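The Second Hanger

The summer Danai Tsolakis came back to Furkunbridge, her aunt's alteration shop had 270 coats waiting in the back room and one machine named Zorby, and her aunt was of the opinion that the coats were less trouble.

"It folds a towel very nicely," Aunt Mollel said, for she was a fair woman and had been called by her late husband's surname for so long that even her sister used it. "I'll give it the towel. But I don't have a towel shop, sweetheart."

Danai had promised three weeks of July to the business of teaching it. She had gone to school in Ekorham for this sort of thing, and the whole family had chipped in, and there was a feeling around the dinner table – kindly meant, but you could hear it in the way the potatoes got passed – that it would be nice to see something come of it. So every morning she unlocked at seven, put the kettle on for her aunt, and sat down at the white table with the hangers.

She had thought the coats would be the hard part. Coats are heavy and floppy and they have opinions about sleeves. But you can't hang a coat until you have a hanger, one hanger, and hangers in that shop did not come in ones. They came in out of the box hooked through each other like cousins at a wedding, and Zorby would close its two fingers on the nearest bit of plastic, lift, and bring up the whole family. 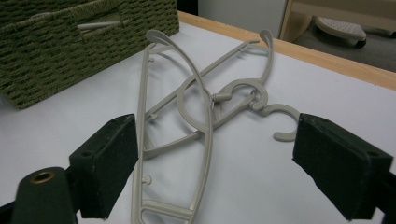 What Mollel Did

On the ninth morning her aunt came and stood behind her with her tea. She watched Zorby try for a bar, slide off it, try again, and carry both hangers solemnly across the table.

"Why does it pull?" she asked.

"It isn't pulling, it's lifting."

"Well, it's lifting like your uncle opened jars." She set down the cup, reached in with her free hand, and gave the top hanger a little turn, hardly anything, the way you'd turn a key in a door you had known all your life. It came away by itself. She dropped it back on the other one and picked up her tea.

Danai asked her to do it again, and then again, slower, and her aunt said she couldn't do it slower, it only worked at the speed it worked. They were at it until lunch all the same. A lady came in about a zipper and ended up trying it too, and she turned hers the other way, toward herself, and it came loose just as well, and that set Danai scribbling all over the back of the zipper ticket.

By the end of the third week Zorby could part two hangers a little more often than it couldn't. With three it still got flustered. Danai wrote all this down for her professor, and then she took off her shoes and hung coats with her aunt until it was dark, the two of them working from opposite ends of the rail with the radio going.

"You could leave it plugged in," Mollel said, when they had met in the middle somewhere around a brown raincoat. "While you're away. I might have some towels."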